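Gripper comparison group, minutes of the bench meeting, 07/03/2020
Clengate workshop, upstairs bench

I took the notes again, so if something sounds more like my opinion than yours, send me a correction and I'll fix it before the next meeting. We started a little behind because the kettle and the arm controller were sharing a power strip and one of them won. (Please use the wall outlet for the kettle!)

1. Last time's minutes

Accepted with one change. I had written that the Bisgaard fingers were "too soft for plates," and what was said is that the pads on them were too soft. The fingers are fine. Sorry to whoever winced at that one.

2. Where we are with the comparison

We now have 1,019 logged pick attempts in the shared folder, counting all three sets of fingers: the Prondora parallel set, the Bisgaard set with the swappable pads, and our own printed pair. We talked for a good while about whether the early attempts should stay in. My view is that they should, with a column saying which controller settings were in use, and most people came around to that. The other camp wanted a clean start, and I do get it, the first batch was run with the closing speed way too high and it shows. We settled on keeping everything and filtering when we make the charts.

Cutlery and cups are in decent shape for all three sets. Plates are still the problem, and stacked plates are the real problem, so that's where nearly all of the meeting went.

3. Stacked plates

This is the task where you have to take the top plate and leave the lower one sitting where it was. We all agreed that a plate on its own tells us very little now. Every set can do it if you give it a few tries. Put a second dish underneath and the whole thing changes, because a fingertip that comes in too low closes on both rims, and one that comes in too high just rides up over the glaze.
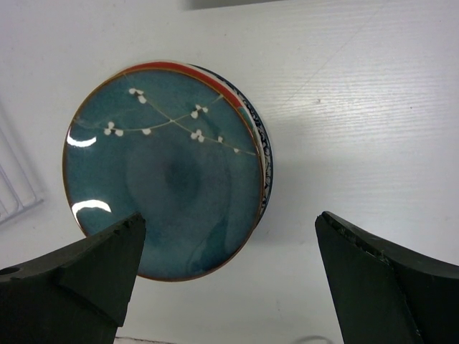

Wrist camera view, printed fingers, teal plate on top of the blue-and-white dish.

We had a long and fairly cheerful argument over this view. I like it a lot for planning, because you get both fingertips and the plate together and there's a good stretch of the lower dish showing down the right side, so the offset is easy to see. The worry that came up is the left finger. Its tip covers part of the plate at the lower left, and from this angle you can't see that bit of the rim at all. Somebody asked if a software fix would do it (guess the hidden part of the circle from the rest of the rim) and it probably would for round plates, but we have oval ones coming in the next box, so I'm not keen on leaning on that.

The other thing is glare. There are two bright patches on the left of the teal plate, one of them running right down to the fingertip, and our edge finder loves a bright curved line. It will happily tell you that a reflection is a rim. We tossed around a diffuser over the bench lights, a lower exposure, and simply turning off the lamp on that side. We're trying the exposure first, as it costs nothing and I can do it from my chair.

On the plus side, the brown-orange line around the teal plate's rim stands out nicely against the white table, and the lower dish has such a different pattern that telling the two apart shouldn't be hard. I pointed out that this is also a reason not to trust ourselves too much! Plain white plates on a white table are going to be miserable, and we should do them soon, before we all get attached to the teal one.

4. Finger wear

The printed fingers are looking rough. The right one has a chipped, scuffed strip along its upper edge and the left one has nicks near the tip. Opinions split on whether this matters. One side says a rough edge might even help with grip; the other (me, loudly) says that if the edge keeps changing then we aren't comparing the same finger from one week to the next. We agreed to print a fresh pair and run a short check of 50 picks on old and new with the same settings. If the results look alike, I will stop complaining and we keep going with the old pair until something snaps.

There was a side conversation about printing the new pair in a different color so the camera can pick out the fingertips more easily. The dark green is already pretty clear on the white table, so we're leaving the color alone for now. One change at a time, please.

5. Controller

The Grenari controller is still dropping its force reading now and then, usually while the fingers are closing. Restarting it clears the fault but loses the log for that pick. We swapped the cable in May and that made no difference that I could find. The old controller never does this, but it's slower to react and you can hear it. We went back and forth and decided to run the stacked plate task on both, 7 picks per plate each, and see whether the dropouts change anything we care about. If they don't, we live with it.

I asked for a simple beep when a reading drops. Everyone else asked me not to.

6. To do before next time

Lower the wrist camera exposure and save views of the teal plate at a few settings (me).
Print the new fingers, same file, same material, and label them before they go anywhere near the bench.
Add the settings column to the pick log.
Bring plain white plates. Charity shop ones are fine, chips are fine.
Ask Prondora whether narrower tips exist for their set, and what the wait is.

7. Anything else

The oval plates should be at Clengate before the next meeting. If the box arrives while you're the only one in, please don't stack it under the bench, the arm's cabinet needs the air. Next meeting is same place and same time, and whoever has the long hex key, I need it back to change the fingers.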